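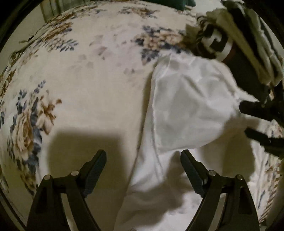

Fig. 1. Satin-like fabric on a floral sheet, gripper fingers at the right edge.

Unit 8: Who Folds Now?
Work and Automation, course handout

Read this before the February session. The reading is short and the argument will be long.

Our case is Comham, a linen and garment service that used to do all its sorting and folding by hand. Management bought a system from Teltesum and announced that it would "free staff for higher-value tasks." Keep a list of the higher-value tasks as you read. You won't need much paper.

What changed first was the vocabulary. Folders became "operators." A pile became a "queue." The pay stayed where it was, apparently finding the old vocabulary comfortable.

What changed next was the knowledge. An experienced folder finds a hem by touch while talking about something else. To get that into a machine, somebody has to do the job slowly with a gripper in hand, over and over. Comham asked its best people for 500 demonstrations each. One worker stopped at 293 and asked what the rate was for teaching. There was no rate – teaching was filed under "other duties."

Cloth is a hard case. A box keeps its shape when you let go of it. A white cloth, once bunched, has folds inside folds, and the edge you want may be in any of them.
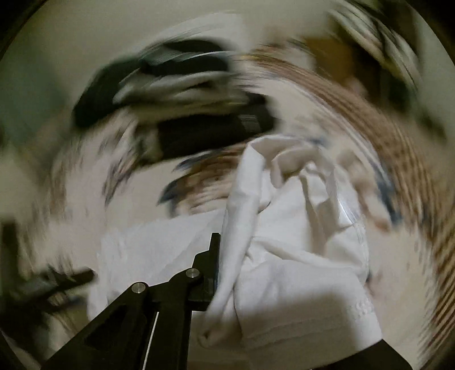
Points for discussion

1. Is a demonstration work, training, or a donation? Compare the Koech reading, section 2, which says all of the above and then changes the subject.

2. The Zerkivby plant kept its folders and gave them a say over the speed of the line. Comham gave its folders a suggestion box. What would you expect to find in each place after a year?

3. Operators at Comham report less sore wrists and more boredom. Management counts the wrists. How would you count the boredom?

Written work: one page on a task you do well and can't explain. Describe it so that a stranger could copy it – then say what you'd charge.

We use cookies to improve your experience on this site. Accept all | Manage preferences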